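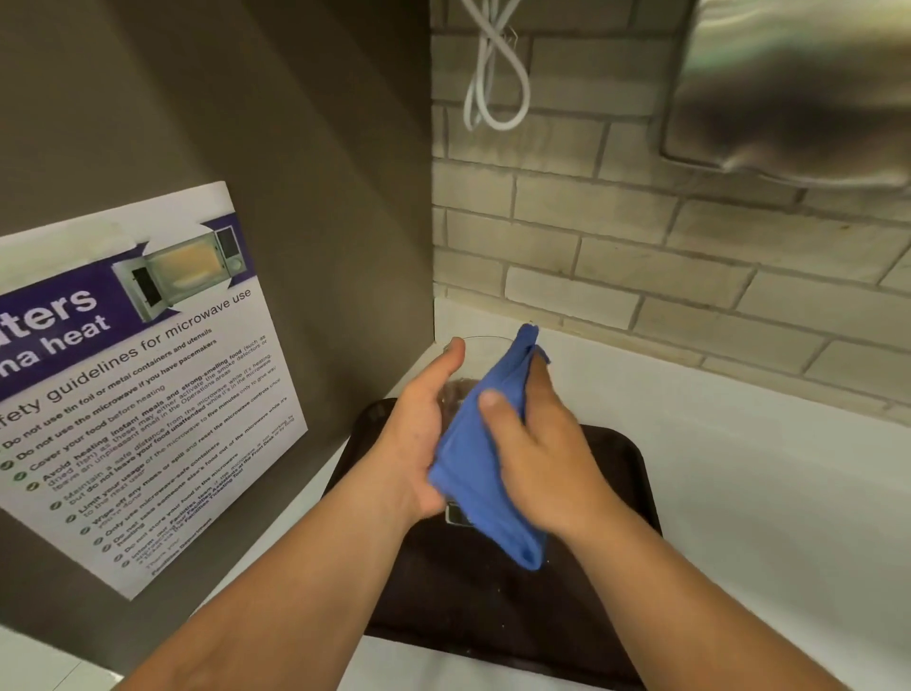 Kitchenette, glass, blue cloth over the brown tray

**Trimden kitchenette check**, September 17, 2025, I. Pereyra

- [x] Microwave safety poster up, still taped
- [x] Blue cloth for glasses only
- [ ] Tray clean. Crumbs/specks on it, wipe before glases go back
- [x] Counter corner ok

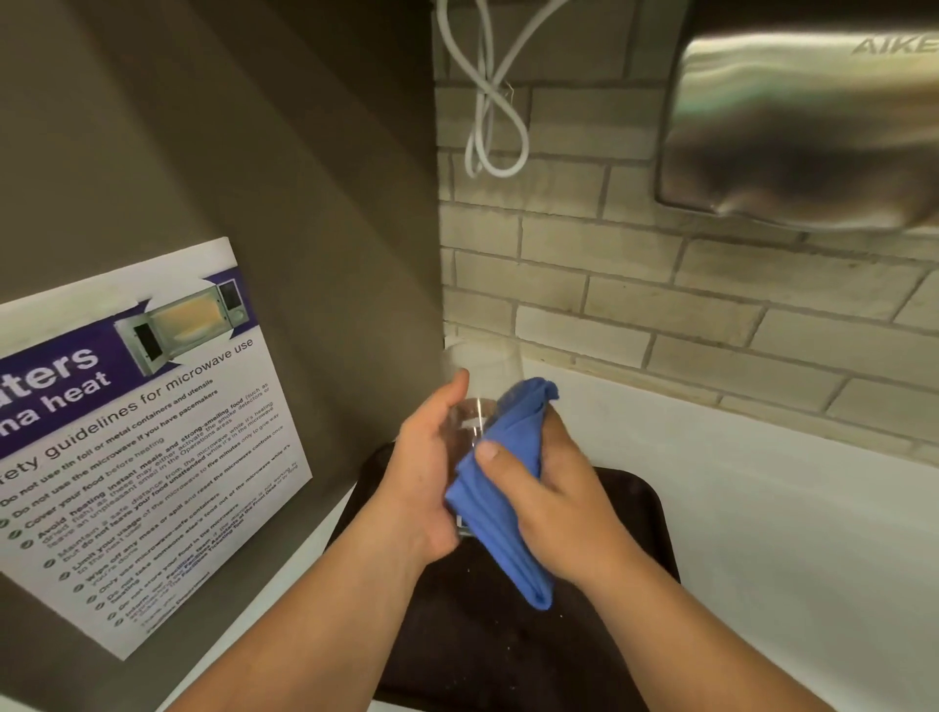
- [ ] Cable by the dryer. Hanging in loops, stray wire sticking out. Tadeo I. to look, dont touch til then
- [ ] Tile near dryer grimy, needs a scrub
- [ ] Chipped glasses out, 5 so far, box under sink

Recheck in January. Keys w/ Manuela.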